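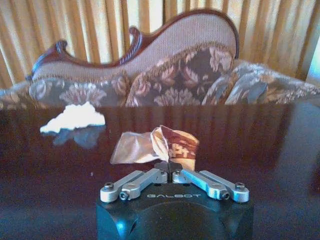
Filed under: Books, Grumbling

My sister-in-law gave me Rosalba Fiore's memoir in November with a note inside the cover that said "you will cry." I've been putting off writing about it because I didn't cry, and I wanted to be sure the fault wasn't mine. I've read it twice now. I'm fairly sure.

The book is called The Salt Stairs and it covers Fiore's life from age four to age nineteen in a hill town she calls Foseck, which isn't on any map I own. She says in the preface that she changed the name to protect people. Fine. Lots of writers do that. But then the preface goes on to say that "every word spoken in these pages was spoken," and that is where I started writing in the margins.

Every word? There's a dinner in chapter three that runs for eleven pages. The narrator is five. Her grandfather, her two uncles and a priest argue over the sale of an olive press, and all four of them talk in full paragraphs. The priest makes a joke that depends on a Latin pun. I can't tell you what was said at my own dinner table last night, and I was sober and forty years older than five.

I don't mind invented dialogue in a memoir. I'd say most readers have made their peace with it. What bothers me is being told it isn't invented. If she had written "this is how I remember it," I would have gone along happily with the priest and his pun. Once she swears to it I feel like I'm being sold a used car.

Then there's the letter. The middle third of the book hangs on a letter her mother supposedly found behind a wall, dated 1734, in which some ancestor curses the family to leave the town in every third generation. Fiore quotes it at length. She quotes it in English, with no note on who translated it, and it sounds exactly like her. Same short sentences, same habit of ending on the weather. Where is it now? She says it was lost in a move. Of course it was.

I looked for anyone else who was bothered by this and found mostly praise. Fletcher Sheehan, who reviews for a newsletter I otherwise like, called it "the truest book of the year." I'd love to know how he checked. The one careful review I found was by Yoon-hee Jang, who liked the book a lot more than I did but pointed out that the school fire happens when the narrator is nine in one chapter and when she's 12 in another. I had missed that the first time. I went back and she's right, pages 88 and 203. The publisher is Pimo, and they put out good-looking books, nice paper, and I suspect they don't have anyone whose job is to ask an author how old she was when the school burned down.

Now the fair part. Some of it is very good. The chapter on her mother's hands going bad, and the way the family never mentions it and just starts leaving the jars open for her, is as good as anything I've read in a while. It's six pages long. There's hardly any talk in it. I believed all of it, and I wonder if that's why. She isn't trying to prove anything there, she's just looking at the jars.

The chapter where she leaves on the bus is good too, up until the last page, when a stranger in the next seat turns to her and says something so wise and so well timed that I put the book down and made a sandwich.

We did it for our book group as well. Kheri Okoth thought I was being a crank. Her argument was that I read novels all day long and never complain that they're made up, so why does it matter what shelf this one is on? I've thought about that since and I still say it matters. The book leans on being true. Take away "this happened" and you've got a slow novel with a cursed letter in it, and I don't think it would have sold 2000 copies. Ah-rin Jang said she'd have liked it better as a slow novel with a cursed letter in it, so there's one vote for that - but she also liked the last book we read, the one with the talking ferry, so I'm not giving it much weight.

There is apparently a second volume on the way, covering her years in the city. I'll probably read it. I'm not proud of this. I want to know what happened with the brother, who walks out in chapter nine and is mentioned exactly once after that, in a list of people who sent flowers. If he gets a long speech that she remembers word for word, I'm going to be annoyed all over again.

If you want a memoir about a hard childhood that admits what it doesn't know, I'd start with the one I wrote up last winter, Hyun's book about the boarding house. She says "I may have this wrong" so often that it gets a little tiring, and I trusted her completely by page thirty.

My copy of The Salt Stairs is going in the box by the door. My sister-in-law reads this blog, so: thank you, I did like the jars.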